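Rano cloth

Rano cloth is a plain-woven cotton fabric from Vunau, a river town known for its dye works. It is used mainly for shirts, aprons and children's clothes.

Production

The yarn is dyed before weaving, usually in two baths. Finished cloth is 158 centimeters wide and sold in bolts of 50 meters. Most of it comes from the Urrego mill, which ran about 80 looms at its peak -- fewer than half are still in use.

Care

Rano cloth creases easily and shrinks slightly in the first wash. Garments are normally folded lengthwise into a narrow panel for storage. Bright colors are kept apart from pale ones until the second wash. 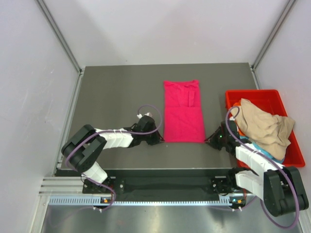 See also

Kivo cloth
Piece dyeing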